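3.2 Laying the table

I should say at the start of this section that I did not set out to write about tablecloths. My interest was in pretend food, and in how grown-ups and small children decide between them what counts as a proper meal when none of it can be eaten. But when I went back through my notes from Landia, the cloth kept turning up, often before any of the food did, and I've come round to thinking it deserves a few paragraphs of its own.

The play sets we used were all small enough to fit on a tray. Each had a few things to eat, something to drink and something to eat with, and I left the choosing to Shirin Ebrahimi, who has a far better eye for this than I have (my first attempt had four puddings and no spoon). We put a black cover over the table first and then the cloth on top of that. Shirin likes the cloth laid on the slant, and I stopped straightening it after the first week.
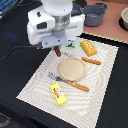

What surprised me was how quickly the cloth became the edge of the meal. Anything put down on it was part of lunch, and anything left off it was shopping, or rubbish, or simply not there yet. We logged 586 placements over the whole study, and in 444 of them the very first thing a child put down went on the cloth. I had expected the table to be treated as one big surface - it's all within reach, after all - and it really wasn't.

Drinks behaved differently from food. Children were happy to move a carton from place to place, pour from it, put it back and pour again, while bread tended to be put down once and left alone until somebody "cut" it. Mohammadi (whose kitchen study I leaned on heavily for the coding scheme) treats pouring and cutting as the same sort of act. I'd keep them apart, at least for this age group, and I have done so in Table 4.

Figure 3. Play food and tableware in use, Landia sessions.
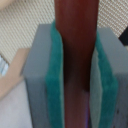
Colour gave us more trouble than shape. We asked 24 families to name each piece without any prompting, and I had assumed that shape would do most of the work, as it does in the Stetik picture cards. For pale and yellow things that held up fairly well. Darker reds were another matter, and with something like the long maroon piece in Figure 3, wider at the top and narrowing as it goes down, I can easily see how two sensible people could end up with two different names for it. I've no wish to settle that sort of argument here. In the coding I kept whatever word the child used, even when a parent put them right a moment later, and I'd ask anyone reusing the data to do the same.

One last point on the cloth. At Lesten, where we had only bare tables, the meals came out shorter and the children asked more often whether they were finished. I can't say how much of that is down to the cloth and how much to Lesten, where lunch was served straight afterwards and you could smell it. Section 3.3 takes up the cutlery.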